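Ticket: Supply table sort, stapler holder wobble, bins that drift
Queue: Plodgate Makerspace / Craft Room
Status: Open, waiting on one part
Priority: Low (but I'm having a great time with it)

Original report

The printed stapler holder on the craft room table won't sit flat. It leans. Every time someone staples a stack of anything thicker than a flyer the whole rocket rolls over a little and the second staple goes in crooked. Also the clear bins behind it don't stay where they were put, and small things end up in the wrong ones. Could somebody look at both?

Steps taken before opening

Wiped the tabletop. Checked for grit under the bins. Swapped staples for a fresh strip from the 500 box in case the crooked staple was a feed problem. No change on the crooked staples, so it's the holder.

Update 1

Picked this up, and very happy to, I love this rocket! It came off the Nasus files a while back and it's still the most fun thing on the table. Four bins along the back, holder in front, tape over to the right.

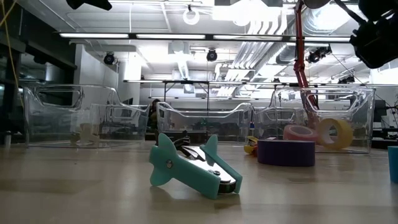
Photo: Plodgate craft room log

The teal body leans to one side, with the flat tail end of the rocket toward the lower right and the rounded nose pointing away up to the left. My first guess was a warped print. Checked with a steel ruler along the underside and there's a slight belly in it, highest under the middle. The side fins are both up near the nose, so there's nothing to catch it at the tail. That would explain the roll.

Stapler itself is fine. Took it out, opened it, closed it, ran 50 staples through scrap on the bare table and every one came out straight. Put it back in the rocket, ran 6, and two were crooked. So it's the holder, which is good news, holders are cheap.

Update 2

Tried three fixes on the lean.

a) Felt dots under the belly, one each side. Better on the lean, worse for grip. It scoots.

b) A strip of the thin rubber drawer liner, cut to the body length. Stops the scooting. Still rolls if you push down off center, and everyone pushes down off center.

c) Folded card wedge under the low side, held with tape. This worked for one evening and then the card squashed.

Side note on (c): I used the purple tape since it was lying right there, and it does not come off the print cleanly. Needed a fingernail and some patience. If you're going to tape anything to the holder, please use the yellow, it peels off in one go.

Update 3

Posted the problem on the Bana board and got a great answer within the hour. Someone there has the same file and printed a cradle for it, a shallow U that the body drops into, with a foot out to each side. They sent the dimensions. The foot needs to be 82 mm across to clear the widest part of the body. I've sent it to the Robles printer queue in grey, because grey is what's loaded. If anyone has strong feelings about teal, say so before it starts!

Until it's printed: hold the tail end with your left hand and press straight down with your right. It's a bit of a two-handed job but the staples come out straight.

Update 4 (bins)

On to the bins. Two separate complaints got mixed together in the report, so I'm splitting them.

Complaint one, bins sliding. Confirmed. Smooth plastic on a smooth table, and when you pull one by its handle slot the neighbor comes with it if they're touching. Left a finger's width between them and the problem mostly went away. Where they were packed tight I could drag a whole row by moving one.

Complaint two, things in the wrong bin. Also confirmed, and this is the part I was looking forward to, because I do love a sort. I pulled everything out, wiped the bins down with a damp cloth, dried them, and started putting things back by what they're for.

The rule I'm trying:
Cutting and scraping tools share one bin.
Soft or odd-shaped things get their own.
Tape stays out on the table, next to the stapler.
Anything tiny goes in last, after the bins are in their final spots, so it doesn't get lost under something.

Update 5

Came back at 4 p.m. for another look with other people using the table. The rule is half holding.

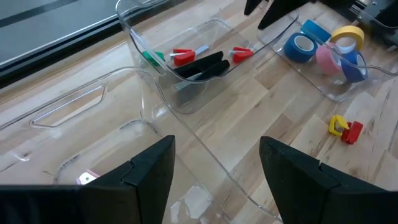 The tool bin is the one I worry about most. A red-handled tool with a short metal end is exactly what you don't want to grab by the wrong side when you're rummaging for something else. I've asked that anything with a metal end goes in handle toward the open side, so your hand meets the handle first. Easy to do, easy to forget.

The other thing I keep seeing is one small item alone in a big bin. It's a waste of a good bin, and a little thing like that slides into a corner and you don't spot it through the plastic with the wood grain behind it. I'd love to try a small dish inside each bin for the little stuff. There's a stack of jar lids in the back cupboard that would be perfect for this, and they cost us nothing.

Update 6

Jar lids tried. Results:

Large lid: fits the bin floor, holds small pieces well, but blocks you from laying a long tool flat.
Medium lid: just right in every bin I tried.
Small lid: too light, it slides around and tips over when the bin is moved.

Going with medium. I stuck one down with a loop of the yellow tape underneath and it held when I carried the bin across the room and back. Really pleased with that.

Labels: someone suggested writing on the bins. I tried a dry-erase marker on the end wall, under the handle cutout, and it rubs off on your knuckles when you lift the bin. Paper labels on the long side are better. I'll do those once we've gone a week without anybody changing what goes where, otherwise I'll be making them twice.

Reply from requester

Thank you, this is so much nicer already. Two questions. Does the cup have to stay on the table? And can the rocket go on the left so left-handed people can get at it?

Update 7

Cup: I don't mind it there as long as it's at the far end and has nothing in it you could spill on paper. If it's a pencil cup, great. If it's somebody's tea, please take it to the counter.

Rocket on the left: yes, try it! The only catch is the tape. If the stapler moves, the tape should move with it, or people reach across the middle and knock the upright rolls over. A roll standing on its edge goes a surprisingly long way once it's off the table (I chased the pink one as far as the door). Lay them flat if you move them.

I'd wait for the cradle before swapping sides, so we change one thing at a time and know which one helped.

Where it stands

Stapler: no fault found.
Holder: leans, cause is the rounded underside plus no support at the tail. Cradle in the Robles queue.
Bins sliding: fixed by spacing. Liner strips are an option if it comes back.
Wrong items in bins: improving. Medium lids going into the rest of the bins tomorrow.
Labels: on hold.
Left side trial: after the cradle.

Leaving this open until the cradle is in and has survived a newsletter night. If you've got the same rocket and yours sits flat, please tell me which way up you printed it, I'd really like to know.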